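Print this page | E-mail this to a friend
Search this blog: enter keywords

I closed my account at Brilik Poker on 8th March. The withdrawal was $152 and took nine days, with three requests for the same ID.
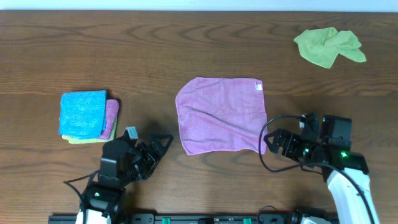
Jirkell pays faster, but its bonus has to be played through 40 times before you can cash out. Senan Heffernan plays there and skips the bonus. I mostly play at home now. 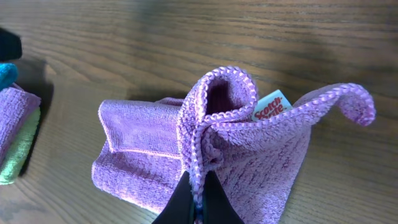 Can you turn down the bonus after you deposit?
At Jirkell you can, as long as you write to support before placing a bet. Asmaa Benjelloun did it by e-mail and got a reply the same night.

Last updated: March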